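Renine, month three: the gripper gets its own set of hands-on evenings
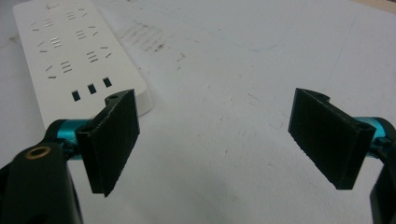 Hello again, everyone who has been patiently following my home-built arm (I call it Renine, and no, I won't be taking questions on the name until it can pick up a teacup). This week has been all about the fingers. I've been wanting something I can hold in my own hand and squeeze open and shut at the table, so I learn what the pads like and dislike before I bolt the same pair onto the arm. The very first thing I went for was the white power strip, the one with six outlets and three USB ports on the end, mostly out of laziness – it was already there and it's a good awkward shape, long and smooth and a bit slippery for a finger.

Let me tell you about the pads, as a few of you asked last time. They're printed in black, and I've left the surface the way it came off the printer, ridges and all. My first instinct was to sand everything down nice and flat, and I had the sandpaper out and everything, and then Radka Zupan wrote to me and said please, please try them rough first. So I did, and I'm glad, and Radka, I owe you a cake.

The teal shafts are the only part of this I spent proper money on. I could have used plain ones! They would have worked every bit as well! But I look at this thing every single evening after dinner and I wanted a little color in my life, so there we are. My husband says they look like bicycle parts. I've decided to take that as a compliment.

Now, the scuffed table. Yes, I know. It was a lovely clean white top once upon a time and I had every intention of keeping it that way, with a cutting mat and a rule about pens. The rule about pens lasted up to 2 evenings. I've made my peace with it, and I'd rather have a table I'm not afraid of.

A small confession about screws. When I drew these fingers I gave each pad a hole for its mounting screw and felt very clever, and then I tightened the first one so hard that the print cracked right across. The second one cracked too, a bit more slowly. Tianyou Duan, who has built far more of these than I have, told me to stop when it feels snug and then take my hand away from the screwdriver, and I have that written on a sticky note now.

Somebody wanted to know how wide it opens. Mine goes to 70 mm between the pads if I let go completely, and I'm happy with that for kitchen sorts of things: mugs, an orange, a box of tea on its narrow side. It won't do a melon. I've decided I can live without a robot that passes me melons.

Next job is the spring. The one I have is too strong, and after twenty minutes of squeezing my thumb gets properly cross with me. Doina Ionescu is mailing me a little bag of softer ones from her own leftovers, which is so kind, and I'll try them one after another and report back on which one my thumb likes best.

Oh, and for those printing along at home: I had the best luck going slow, with the pad lying on its back. Mine took most of an afternoon, so put it on before lunch and go do something nice. If yours comes out with a bit of a lip along the top edge, a fingernail file takes care of it.

I'm hoping to have the pair on the arm sometime in June. The wrist still wobbles, and there's a cable I keep catching with my sleeve, and Boris Matić has promised to come over and look at both if I feed him. Soup is planned. If any of you have a tidy way of routing a cable past a wrist joint without it getting pinched, I would dearly love to see a photo of it in the replies.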